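News Projects People Visit Contact
Workshop > Conversations > Teaching a machine to pick things up

The Nallska project has the upstairs room at Murley, and I was given the comfy chair and a very large mug of tea before we had even started. The engineer who looks after the recordings (she would rather I left her name out, and I was happy to) has been at it since October, and she talks about it with real fondness.

"People expect clever sums," she told me, "and there are some, but mostly I sit and guide the arm to a thing, close the fingers, lift, put it down, and then do it all again. We saved 222 goes last month and threw out 43 of them, usually my fault for dithering!"

Dithering matters, she explained, as the system copies whatever it is shown, hesitations and all. I asked which objects she liked working with, and she was off at once. "Boxes are dull, you learn very little from boxes. Give me something like the pink turtle, with that silver football of a shell and the soft round flippers sticking out. Where would you take hold of it? I still change my mind, and I want the examples to have both answers in them."

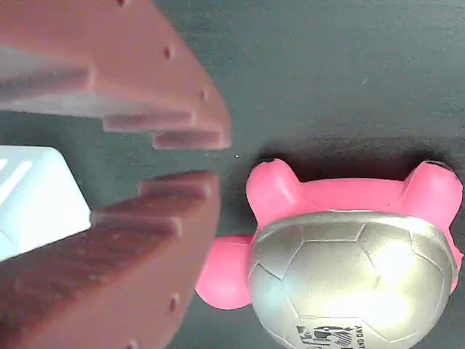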